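The Dorkport Variance

The gauge house at Dorkport stood on the landward side of the breakwater, twenty-two steps above the service road. Lukian Demchenko had the key, the logbook and a contract that ran to the end of the quarter. His instructions fit on one sheet. He was to find out why the harbor gauge and the river gauge disagreed, write it up, and leave.

The disagreement was 26 millimeters. It had first appeared in June and had not grown or shrunk since then. The river gauge, upstream at Koval, read what the tables said it should read. The harbor gauge read 26 millimeters higher at every state of the tide.

He started with the float. It was a copper cylinder on a steel tape, housed in a stilling well that went down through the floor and into the water. He raised it, dried it, weighed it and lowered it again. The weight matched the plate. He checked the tape for stretch and found none. He cleaned the intake at the bottom of the well, where mussels had closed off a third of the opening, and waited through two tides. The offset was still there.

He wrote: Float, tape and intake eliminated.

The datum

Every gauge measures from a fixed mark. The mark at Dorkport was a brass bolt set in the granite footing of the gauge house, numbered 413. The one at Koval was set in a church wall. A line of smaller marks ran between them along the old rail bed, and a surveyor with a level and a staff could walk from one to the other in four days, if the weather was fair and the staff holder was paid on time.

Demchenko walked it in six. His staff holder was a student from the technical college who wore headphones and held the staff very straight. They closed the line with an error of two millimeters, well inside tolerance. Bolt 413 was where the register put it. The land had not moved and the gauge was sound.

He wrote: Datum confirmed.

That left the sea. He did not write this down.

The room

The firm had rented him a room over a chandlery called Sakeo. It had a bed, a table, a radiator that could not be turned off, and a kitchen he shared with whoever had the other room. He never met this person. He heard a door in the mornings and sometimes found the window open.

He did most of his thinking in that kitchen, standing up, with the tide sheets spread on the counter as far from the kettle as they would go. He plotted harbor against river by hand, then plotted the difference, which gave him a straight horizontal line. He had been trained to distrust a straight line. Silt made a curve. Wear made a slope. A loose fitting made steps. He knew of only one thing that made a flat line with a sharp beginning, and that was a decision. 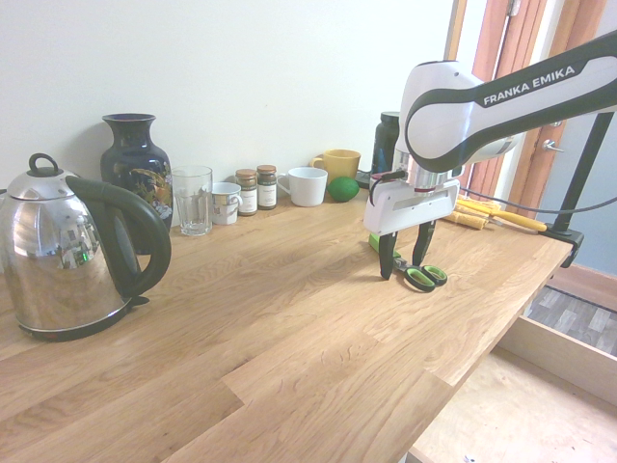 The logbook

The keeper before him had signed each page with initials and kept a clean hand. Entries were made twice a day: time, height, wind, remarks. The remarks were mostly blank. When they were filled in they recorded ice, a broken pane, a visit by an inspector, a dead seal against the grating.

Demchenko read back from June. He was looking for a repair, a replaced pulley or a new dial. There was none. On the day the offset began, the morning entry was normal. The evening entry was 26 millimeters high, and in the remarks column the keeper had written one word, Sovavwood.

He turned the pages forward. The word did not appear again.

Sovavwood was not on the chart. The harbor office had never heard of it. The woman at Sakeo, when he asked, looked at the ceiling for some time and said there had been a ship. It carried timber. It had gone down off the outer bank before her mother was married, and the men had been brought in on doors.

He asked whether the wreck had been moved recently, or broken up, or raised.

She said you would have to ask the ones who do that.

He did. The salvage register held 2569 entries for that coast, filed by number and not by name, and he went through them over three evenings. Entry 2569 was the last. It was a survey of a timber carrier, name illegible, lying upright in deep water with the holds full. The divers had opened the forward hatch in June to inspect the cargo. No cargo had been recovered. The hatch had been left open.

The calculation

A sunken hull takes up its own volume and nothing more. Opening a hatch changes nothing at the surface. If every plank in the holds had floated free on the same afternoon, the harbor would not have risen by the thickness of a hair. Demchenko knew this and worked it out anyway, on the back of a tide sheet, showing each step. The answer was zero to nine decimal places.

He then worked it in the other direction. He took the area of the harbor inside the breakwater and multiplied it by 26 millimeters. The product was a volume. He converted it to tonnes of seawater, checked the conversion, and compared it with the displacement of the timber carrier as given in the register.

The two figures agreed to the last digit printed.

He checked the area of the harbor against a second chart. It was the same.

The night reading

He went up to the gauge house for the late tide. There was no wind. The dial showed the predicted height plus 26. He took a hand lamp, lifted the floor plate and looked down the stilling well. The float hung in its ring of black water. Beside it, nearly touching, was a piece of sawn pine as long as his forearm, with square corners and a bright face, as though it had come off the saw that week.

The intake grating had bars two fingers apart. He had scrubbed them himself.

He lay on the floor and reached for the plank with the boat hook. It turned away from the hook, came back and settled. On the third attempt he got it against the wall of the well and drew it up. It was heavier than it should have been. He set it on the bench, wiped his hands and looked at the dial.

The pointer had moved. He read it, cleaned the glass and read it again. The harbor stood at the predicted height exactly.

Down on the water he could hear the moored boats shifting on their lines, one after another, from the outer berths to the inner.

The report

The report was four pages long with two appendices. It stated that the float, tape, intake and datum had been examined and found correct. It stated that an obstruction had been removed from the stilling well and that the offset had ceased upon removal. It gave the dimensions of the obstruction and its dry weight. Under Cause he entered: foreign body. Under Recommendation he entered: finer grating.

He dated it November 17, 2023, and signed both copies. One went to the firm. The other he put in the drawer under the dial, with the logbook on top.

The plank was not mentioned by name. He had meant to leave it on the bench, and had locked the door with it lying there. At the bottom of the steps he stopped, went back up and unlocked the door again.

He lifted the floor plate and lowered the wood into the well on a loop of cord. He let the cord go. Then he opened the logbook, turned to the page for that evening, wrote the time and the height, and after the wind he filled in the remarks.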